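How to Budget for Your First Small Robot Arm (Without Forgetting the Boring Stuff)

We use cookies to remember your settings and to see which guides get read. Accept / Manage choices

If you have been given the go-ahead to buy a small tabletop arm for your shop or your teaching lab, congratulations! It is a lovely feeling, and it lasts right up to the moment you open a blank spreadsheet. I've helped put together a fair few of these budgets now, first at Urrutia and later for the little bench group at Skamness, and the arm itself has never been the line that got us into trouble. The trouble was always further down the page, in the rows we hadn't thought to add.

Step 1. Write down the job before you look at prices

Take a plain sheet of paper and write what the arm will pick up, what it will pick it up from, and where it has to go. Be fussy. "Small parts" is no good to anyone. "A smooth metal ring, lying flat on cloth" is something you can take to a supplier, and they can tell you whether their standard fingers will hold it or whether you'll be paying for something special. 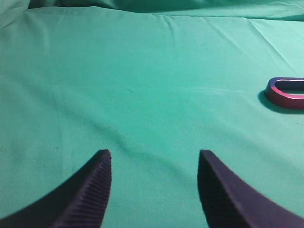
By Obaidul Ranasinghe
Filed under: Planning and Buying | Updated in April

Fingers with fine ridges on their inner faces, like the pair in the photo, are a good place to start for hard, shiny things such as that reddish loop. Ask how wide the fingers open, ask what a replacement pair costs, and then put a spare pair in the budget straight away. We set aside $300 for spare fingers and pads in our first year and I have never regretted a penny of it.

Step 2. Plan the work surface

People will spend weeks comparing arms and then set the winner up on whatever table happens to be free. Please give the surface its own row! A plain cloth in one color is cheap and makes small objects easy to pick out, but cloth wrinkles and gathers, and lint shows up on it. I allow $40 for fabric and clips, and I buy enough to have one piece on the table while the other is in the wash. If your job needs things to sit dead flat, price a firm mat as well and try both.

Step 3. Decide on cameras early

A small camera at the wrist gives you a close view between the fingers, and for picking work I'd put it near the top of the list. Keep in mind that the fingers themselves will fill a good part of that view. If you also want to see the whole table, that's a second camera, with a second mount and a longer cable, and all of those cost money. Dronasora sent us a quote that listed the camera and left out the bracket, so read these things slowly, with a cup of coffee.

Step 4. Count people's time

Put in hours for unpacking, bolting down, wiring and learning the software. For our last setup I wrote down 40 hours and used every one of them. If your group pays staff from a separate pot, note the hours anyway, so whoever plans the next purchase has something to go on.

Step 5. Get quotes you can compare

Send the same one-page description to every supplier and ask them all to split out the arm, gripper, camera, mounting, shipping and support. Gridlow did this for us without being asked, and it made the whole conversation much easier. Check how long each quote stays good, too. One of ours ran out after 7 days, while I was still waiting on a signature.

Once the quotes are in, add your own rows for spares, surface and hours underneath, and send the full sheet to whoever signs for it, with the page from Step 1 stapled to the front.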